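I run the rental desk at Starham, and I need another person on it before the January rush eats me alive. We rent out cars and small vans, mostly by the week, mostly to people whose own car is in the shop or who just moved here and haven't bought one yet. My name is Oda Kristiansen, I've been doing this a long while, and I'm writing this ad myself, so forgive the rambling!

## Rental desk agent, full time

You'd be working the counter and the phone with me and Yusof. (Yusof handles the fleet side: tires, oil changes, the windshield that cracked again.) We have 228 vehicles on the books and on a normal day most of them are out, so a lot of the job is figuring out what's coming back, when, and whether it'll be clean enough to go straight out again. 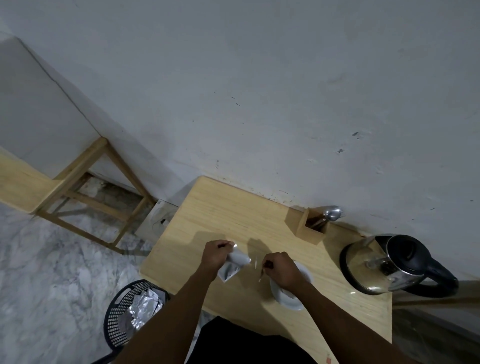
A regular shift looks something like this. You open the booking screen and check the morning pickups against the keys on the board. You walk each customer around their car, mark the dents on the sheet, take the deposit and explain the fuel rule, which you will explain so many times you'll start saying it in your sleep. After lunch it's mostly returns and phone calls. Then there's the parking ticket pile. I'm sorry about the parking ticket pile.

We use Ditine for bookings. If you've used any reservation software you'll pick it up fast, and if you haven't, I'll sit with you for the first couple of weeks until you're comfortable.

### What I'm hoping you have

- A valid driver's license and a clean enough record that our insurer will cover you
- Some time spent dealing with customers face to face (cars, hotels, a hardware store, I don't mind where)
- Handwriting other people can read, because the damage sheets are still on paper
- Comfort driving a manual, or willingness to learn on the old vans

A second language would be great. So would knowing your way around a spreadsheet, as I do the monthly mileage report by hand right now and it's a mess.
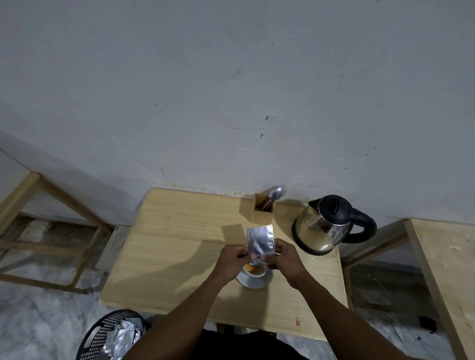 *A drink in the making*

### Hours and pay

Five shifts a week, early or late, and we swap between us pretty freely. Late shift ends at 9 in the evening. Weekends rotate, so you'll get some and you'll work some. Pay depends on experience and I'll tell you the number on our first call, before you spend an hour on the bus coming to see me. After your first six months there's a $1,000 bonus, and you get staff rates on any car that's sitting on the lot.

You'd also spend a few days a month at our second lot, over on Prandau. It's smaller and quieter, and it's where the long-term rentals go out from. There's a shuttle between the two, or you can move a car over if one needs moving (one always needs moving).

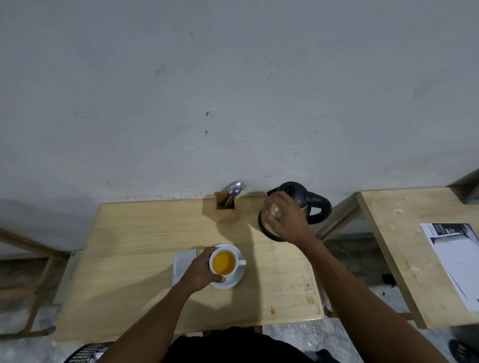

One thing I want to be upfront about: people who rent cars are often having a bad day. They've had a wreck, or their flight got in late, or the compact they booked is still two towns away with somebody else's groceries in it. You'll get snapped at. I'll back you up, and you're always allowed to come get me, but if that kind of thing follows you home at night this might be a rough fit.

### How to apply

Send me a resume and a few lines about yourself by 13th August. Skip the formal cover letter, please! Tell me about a time you had to give a customer bad news and what you said to them. You can email it to the Starham desk or drop it off at the counter at 207, the building with the van ramp on the side. Ask for Oda. 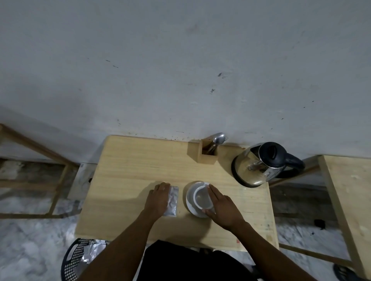
*Spoon and fork at the back of the table*

I'll call everyone I want to meet, and I'll write back to everyone else too. First chats are by phone, twenty minutes or so, and after that I'd like you to come in for half a shift (paid) so you can see the counter when it's busy. If you need a particular start date, put that in your note and we'll work around it.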